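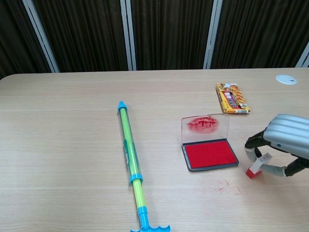
Defiendo una idea poco popular: una mesa donde conviven cosas que no tienen relación es una mesa sana. En mi familia pensábamos lo contrario. Cada objeto tenía su cajón, y lo que no tenía cajón se tiraba. Llegué a España con 30 años y con esta costumbre muy bien aprendida.

Mi vecino Abilio Miranda tiene otra costumbre. En su mesa grande, de madera clara, puede haber al mismo tiempo una bolsa de algo para picar, una almohadilla de tinta roja abierta y una pistola de agua de sus nietos. La primera vez que lo visité, en mayo, quise guardar todo. Él me dijo: «Déjalo, que está en uso». Yo no veía a ninguna persona usando nada.

He tardado en comprender esta frase. «En uso» no significa en la mano. Significa que alguien piensa volver. Un juguete guardado en una caja, en lo alto de un armario, ya está un poco perdido para el niño, porque el niño no piensa en lo que no ve. Con los adultos sucede lo mismo. Yo compré en Flodier seis cajas con tapa, muy bonitas, y hoy no sabría decir qué hay dentro de la mitad.

Mi amiga Thu Hầu no está de acuerdo conmigo. Ella dice que el desorden de uno lo paga siempre otro, y que la tinta se seca si no se cierra la tapa. En lo segundo tiene razón – yo también cerraría la tapa. Y la tinta roja mancha: unas marcas borrosas sobre la madera pueden quedarse allí mucho tiempo. Pero no me parecen una desgracia. Una mesa es una herramienta, y a las herramientas se les nota el trabajo.

Lo que no acepto es la mesa de catálogo, con un solo jarrón en el centro que hay que mover para comer. He estado en casas así y siempre me senté con miedo, con el vaso en la mano, buscando dónde dejarlo.

Recojo mi mesa por la noche, antes de cenar. Durante el día, que cada cosa se quede donde la dejaron. A Thu le he prometido cerrar las tintas.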